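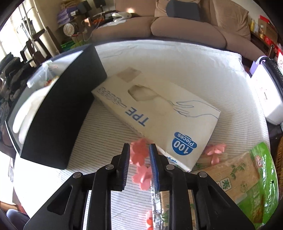

Selon Yu-ting Tse, compter le lit parmi les surfaces de dépose revient à confondre un support avec un lieu de passage : on y étale des choses le temps de les trier, puis on les enlève pour dormir, et rien de ce qui s'y trouve à quinze heures ne s'y trouve encore à minuit. L'objection a été formulée lors de la relecture de la grille et elle a pesé sur la définition retenue. Nous l'avons suivie sur un point, la distinction entre dépose temporaire et dépose stable, et écartée sur un autre : exclure le lit aurait supposé de connaître d'avance l'usage de chaque plan horizontal, alors que c'est cet usage que l'enquête cherche à établir.

3. Matériau et méthode

3.1. Définition de l'unité de relevé

Nous appelons surface de dépose tout plan horizontal ou faiblement incliné, accessible sans outil ni escabeau, sur lequel un objet peut être laissé sans contenant. La définition est volontairement indifférente à la destination du meuble. Elle admet le plan de travail, la table, le dessus du réfrigérateur, l'appui de fenêtre, l'assise d'une chaise, le matelas et la marche d'escalier. Elle exclut l'intérieur des tiroirs et des placards fermés, dont la logique de remplissage relève du rangement au sens strict et a été traitée ailleurs (Tse, à paraître). Le sol est enregistré à part, pièce par pièce, et n'entre pas dans les totaux.

Un meuble peut porter plusieurs surfaces. Une étagère ouverte en compte autant que de tablettes ; un bureau muni d'une réhausse en compte deux. À l'inverse, deux meubles accolés et de même hauteur ont été relevés comme deux surfaces distinctes, même lorsque les habitants les désignent d'un seul mot. Ce choix augmente légèrement l'effectif des petites surfaces. Il a l'avantage de rester applicable quand les meubles sont déplacés d'une visite à l'autre, cas fréquent dans les logements de Tastotow.

3.2. Terrain

L'enquête porte sur dix ménages, répartis entre Tristutville et Tastotow. Les logements sont tous collectifs et occupés depuis au moins un hiver complet au moment de la première visite, de manière à écarter les effets d'emménagement. Le recrutement s'est fait de proche en proche, avec les biais connus de cette procédure : les ménages volontaires reçoivent plus volontiers et tolèrent mieux le regard d'un tiers sur leur désordre que la moyenne supposée de la population. Nous ne prétendons à aucune représentativité.

Chaque logement a reçu quatre visites. La première, en avril, a servi à dresser le plan et à attribuer un identifiant à chaque surface. Les suivantes ont été espacées de façon irrégulière afin de ne pas tomber systématiquement au même moment du cycle hebdomadaire de ménage ; la dernière série s'est close le lun. 28 août. Les habitants connaissaient le jour de la visite mais pas l'heure. Il leur était demandé de ne rien ranger, consigne dont l'effet réel est difficile à apprécier et sur laquelle nous revenons en 5.2.

Le relevé cumulé comprend 1 077 observations de surface et 3 609 objets déposés. Une même surface observée à deux visites compte pour deux observations, et un objet resté en place y figure autant de fois qu'il a été vu. Les séries (jeux de cartes, pièces de construction, perles, couverts en vrac) ont été comptées pour un objet lorsqu'elles formaient un tas ou tenaient dans un même sachet, et pièce par pièce lorsqu'elles étaient dispersées. La règle est discutable pour les jouets, qui passent de l'un à l'autre état plusieurs fois par jour. Elle a été conservée parce qu'elle limite l'écart entre codeurs sur les surfaces de chambre, où le premier essai de codage avait donné les résultats les moins concordants.

3.3. Variables

Pour chaque surface ont été notés la hauteur, la profondeur utile, la pièce, la distance au passage le plus proche et l'état d'occupation. La hauteur est mesurée au point le plus bas du plan. L'occupation est codée en quatre classes, de la surface libre à la surface saturée, cette dernière étant définie par l'impossibilité d'ajouter un livre de poche posé à plat sans déplacer quelque chose. Le critère du livre de poche, emprunté au protocole de Ukar, peut sembler rustique – il s'est révélé plus stable que l'estimation visuelle d'un taux de couverture, que deux codeurs expérimentés font facilement varier d'une classe entière.

Pour chaque objet ont été notés la catégorie, le caractère individuel ou partagé selon les déclarations des habitants, et le statut de la dépose. Est dite stable la dépose d'un objet retrouvé sur la même surface à deux visites consécutives au moins. Toutes les autres sont dites temporaires, faute de mieux : un objet peut être parti et revenu entre deux passages sans que le relevé en garde la moindre trace.
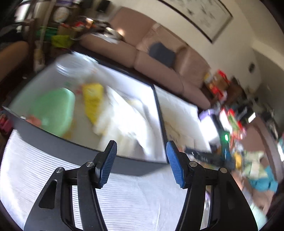 La profondeur utile est la variable qui a soulevé le plus de difficultés. Sur un plan rectangulaire adossé au mur, elle se mesure du fond au bord libre et ne demande aucune décision. Le mobilier de séjour se prête moins bien à l'opération, parce que le bord y est souvent traité comme un élément distinct du plateau. La grande table basse de la figure 2 appartient à ce groupe : son cadre est sombre, et une large bordure grise suit en courbe son côté avant. Faut-il mesurer jusqu'à l'extérieur de la bordure ou s'arrêter là où elle commence ? Chun-yin Hsueh avait d'abord proposé la seconde solution, au motif que les objets posés sur un bord tombent et que les habitants l'apprennent vite. Le codage d'essai n'a pas confirmé cette prudence, et des objets plats ont été trouvés à cheval sur les bords de tous les meubles comparables. La mesure a donc été prise jusqu'à l'extérieur, au point de plus grande avancée lorsque le contour est courbe, ce qui surestime la profondeur moyenne des tables basses et doit être gardé en mémoire à la lecture des résultats par pièce.

La distance au passage a été établie sur plan. Nous avons tracé pour chaque logement le trajet le plus court entre la porte d'entrée et chacune des pièces, en contournant le mobilier tel qu'il se trouvait à la première visite, puis mesuré l'écart perpendiculaire entre ce trajet et le bord le plus proche de la surface. Les séjours encombrés posent un problème de circularité : les objets posés au sol détournent le passage, et le passage détourné rapproche les habitants d'autres surfaces qui se chargent à leur tour. Le tracé initial a été conservé pour toutes les visites. Une version corrigée, recalculée à chaque passage, a été testée sur les logements de Tristutville sans modifier l'ordre des surfaces les plus chargées.

3.4. Codage et accord entre codeurs

Le codage a été réalisé séparément par les deux auteurs de la grille, puis confronté. Les désaccords portaient en majorité sur la catégorie de l'objet. Un sac peut être un contenant, un emballage en attente d'être jeté ou un effet personnel ; seule la question posée à l'habitant permet parfois de trancher, et elle n'a pas toujours été posée. Nous avons ajouté une classe « indéterminé » pour ces cas. Son emploi décroît au fil des visites, signe probable d'une meilleure connaissance des logements et non d'une amélioration de la grille.

Une seconde source de désaccord tient au lit. Conformément à la distinction évoquée plus haut, les objets posés sur un matelas ont été codés temporaires par défaut et n'ont changé de statut que si l'habitant confirmait qu'ils y restaient la nuit, par exemple au pied ou contre le mur. Tse maintient que cette solution mélange une observation et une déclaration. La remarque est juste. Les tableaux de la section 4 sont pour cette raison donnés deux fois, avec et sans les surfaces de couchage, et les commentaires portent sur la seconde version sauf indication contraire.

3.5. Comparaison avec le relevé de Wu

Le seul corpus comparable est celui constitué à Wu, dont la grille ne retient que les surfaces de plus de trente centimètres de profondeur et ignore les assises. Pour permettre la confrontation, nous avons extrait de nos données un sous-ensemble répondant à ces deux conditions. L'opération fait disparaître la quasi-totalité des appuis de fenêtre et toutes les chaises – or la chaise de chambre est, dans nos logements, l'une des surfaces les plus régulièrement saturées. Les écarts entre les deux terrains présentés en 4.3 concernent donc uniquement les tables, les plans de travail et les dessus de meubles bas. Aucune correction n'a été tentée pour la taille des ménages, que le relevé de Wu ne renseigne pas.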